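The tea tray theory, tested by a grump

12 August 2023

I have never believed in the tea tray. You know the one. Every home styling blog has it: a bit of wood, a plant, a woven thing, and a row of tea bags standing up like they're waiting for a bus. The claim is that your kitchen will feel calmer and you'll drink less coffee. I read one post on Gavalas that went on for 400 words about "anchoring the beverage zone" and I nearly closed the laptop on my own fingers.

But our tea was living in a freezer bag in the drawer under the kettle, and every time someone came over I had to tip it out and say "have a look through that". So I gave in. The rule I set myself was no buying a matching set. Mimon sells one with a tray, a mat and a fake fern, and wants an amount of money for it that I would rather spend on tea.

First go was no box at all. Plant at the back, a couple of packets stood up beside it, mat over in the far corner.
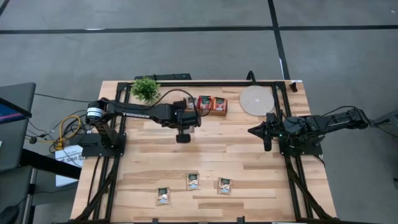

Why standing them on their own is silly

Single-serve packets are light and a bit puffy. They will stand up if you fuss with them, and then somebody shuts a cupboard. I don't know how the styling people do it. Blu tack, I suspect. The other thing is that they look like leftovers. Two packets and a plant on a big bare stretch of wood looks like a hotel room where housekeeping has run out of biscuits.

The mat I'm still not sold on either. It's for the pot, supposedly. We own one teapot and it leaks from the lid, so most of the time it stays in the cupboard and the mat is just a round thing you have to wipe under. I've left it out for now because I was told the corner needed "something low". Did it? I can't say I noticed the corner before.

So, a box. I had a look at Cumiseck, where they call it a "tea caddy organiser" and it comes with 6 compartments and a lid. I don't need a lid. The packets are already sealed, that's the whole idea of them. A plain brown wooden one with low sides does the job, and you can see what's in it without opening anything.
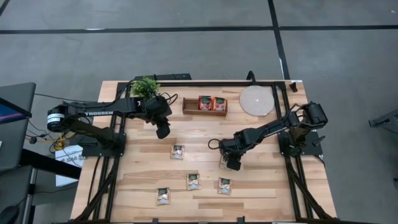
Plant, tray, mat. The fern people would approve.

I'll admit it was better straight away. The packets lean on the sides and on each other, and you can read the fronts. What it doesn't fix is what you put in it. I'd been picturing a nice spread of flavours, so I laid the packets out flat to sort them, and it's vanilla cinnamon and apple, and it's strawberry. Vanilla cinnamon and apple again. More strawberry. No plain black tea in the lot.

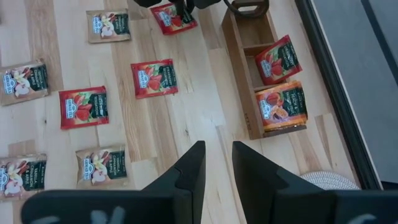

Which brings me to the advice I disagree with most, the business about alternating your colours. Beige, red, beige, red, all the way along. It looks smart until the first person makes a cuppa, and then you've got a gap and two reds together and it's supposed to bother you. I tried it and lasted one evening. Now the strawberry goes in one end, the apple goes in the other, and if it's all strawberry by the end of the week then that tells me what to buy.

Same with filling it to the brim. A packed box looks generous but you can't get a finger in, and you end up pulling out 3 to get the one you wanted. Leave some slack. The extras can sit on the bench till there's room for them, or go back in the drawer, I don't mind.

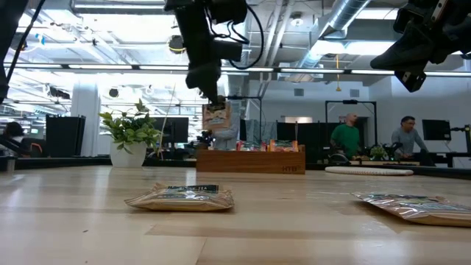 Is the kitchen calmer? No. Am I drinking less coffee? Also no, and I'd like to know who is. The box does save me the freezer bag routine, and the drawer under the kettle now shuts properly, so I'll give it that much. The plant can stay because it's fake and asks nothing of me.

I'll see how it's going in October, when the weather warms up and hot tea drops off in our house anyway. If the box is full of old receipts and a dead pen by then I'll say so. Prirham has a post up about doing the same thing with spices, and before anyone sends me the link, I've read it, and I'm not decanting anything.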